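FOR IMMEDIATE RELEASE

Milard Opens Its Spring Clothing Swap at the Old Villa Bakery, and You're Invited

VILLA, May — Hi, I'm Ettore Pagano, and I run Milard, the little secondhand clothing shop on Benis Street. I'm writing this one myself because our press person is also our Saturday-hours cashier and she has her hands full with a basement of donated coats. So bear with me!

Our spring clothing swap is back, and this year it's moving into the old bakery at the far end of Benis Street. We outgrew the shop last time. People were trying on jackets on the sidewalk, the line for the mirror went past the register, and one very patient man held the door open for most of the afternoon so the rest of us could breathe. The bakery has high windows, real restrooms and a ramp, and the landlord is letting us have it for the whole month.

You bring in clean clothes you don't wear anymore, you get a paper token for each piece, and you spend the tokens on whatever you like from the tables. No money changes hands. If you show up with nothing, we'll give you five tokens to start with, no questions asked. Kids get their own corner with low racks (they're pickier than the adults, I promise you).

We already have over 400 pieces sorted and ready to go. Shirts, sweaters, plenty of denim, more scarves than I know what to do with, and a wedding dress that I'm told has been to two weddings already.

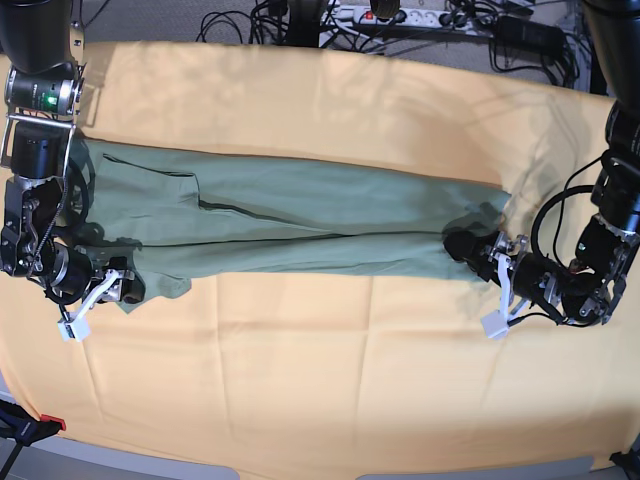 Sage green, folded lengthwise on an orange cloth.

What to bring

Anything you'd hand to a friend without feeling awkward about it. Wash it first, check the pockets, and button what buttons. We take all sizes and we're always short on men's pants and on anything above an extra large, so if you've got those, please come early and make my day. Shoes are fine in pairs. We can't take underwear, pillows or ski boots. I learned about the ski boots the hard way and my back still remembers.

Small repairs are okay. A missing button or a dropped hem can go straight to the mending table, where the sewing circle from Amosance will be set up with their machines. They fixed 113 pieces for us last fall and went home asking for more. They'll also show you how to do it yourself if you pull up a chair, and they bring their own coffee, so be nice and you might get a cup.

Folding, and my one strong opinion

We fold nearly everything. I used to hang it all, and I spent a small fortune on hangers that tangled together in the bin like coat-check spaghetti. Folding lets us fit a lot more on a table, and a knit keeps its shoulders better when it isn't dangling from a wire. For T-shirts I like a long fold down the length first, sleeves tucked in, everything smoothed flat with the side of your hand. After that you can roll it or fold it up into a square, whichever suits your drawer at home.

I'll be giving a short folding lesson every day at 10:00 a.m., before the doors open to the crowd. It's free and it lasts as long as people keep asking me about fitted sheets. There's room for 60 people, standing, and you don't need to sign up. Bring a T-shirt you're fond of and one you're ready to part with — I'll use both. 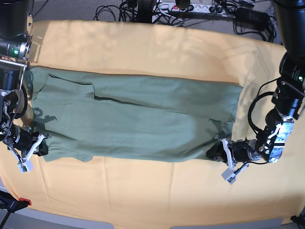 Hours and getting here

The swap is open from 11:00 a.m. to 6:00 p.m. all through May. The bakery is at 137 Benis Street, with the blue awning. Bikes can go in the courtyard. If you're driving, please use the lot behind the library and leave the loading bay clear, as the florist next door gets deliveries all morning and has been a saint about our boxes.

Drop-offs start at 9:00 a.m. at the side door. Ring the bell twice, it sticks.

Whatever is left on the tables at the end of the month goes to the Amosance coat closet, which hands out clothes year-round to anybody in the area who needs them.

About Milard

Milard is a secondhand clothing shop in Villa. We buy, sell, mend and swap clothes for grown-ups and kids, and we host the swap every spring and fall.

Press contact

Ettore Pagano, owner. Reporters and photographers are welcome any time during open hours — come find me at the front table, and bring a sweater to swap if you've got one.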